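Purves Hall Kitchen and Refreshment Table - Monthly Walk-Through, March
With comments for the next group using the hall 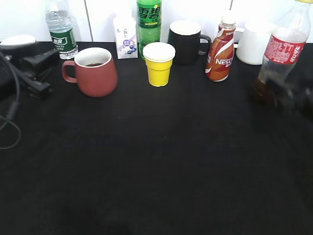 Drinks along the back of the table, front left clear.

1. Table and cloth - OK
The black cloth is holding up nicely, though it does crease in the cupboard. If you have a minute, please roll it on the cardboard tube instead of folding it (the tube lives behind the door, and yes, it falls over every time).

2. Drinking water - OK
Plenty of bottled water in the pantry, all in date. Please bring the older bottles forward when you restock. I did a bit of this myself and found it rather soothing!

3. Hot water urn - NEEDS ATTENTION
The Inovau urn heats well and the lid locks, but the tap drips if you don't push the lever all the way back. A new washer is on order from Rullura. Until it comes, keep the drip tray under the tap and empty it before you go home.

4. Cups and glasses - OK, with a note
We should have 111 cups on the shelves. I make it 100 on the shelf and 2 in the dishwasher, so nine have wandered off somewhere. Do look in your car, I once found three in mine.

5. Refrigerator - OK
Nice and cold, door seal clean. Somebody's lemon curd was past saving, so out it went, with my apologies.

6. Floor and walkways - FIXED
The mat by the sink had curled up at one corner - a real toe-catcher - and I have taped it flat. The tape from the Trosness box sticks much better than the old roll.

7. First aid box - NEEDS ATTENTION
Low on burn dressings and small bandages. Tweezers are back where they belong, thank you to whoever returned them.

8. Fire blanket and extinguisher - OK
Both on their hooks, pin and tag in place. Please keep the serving cart out from under them.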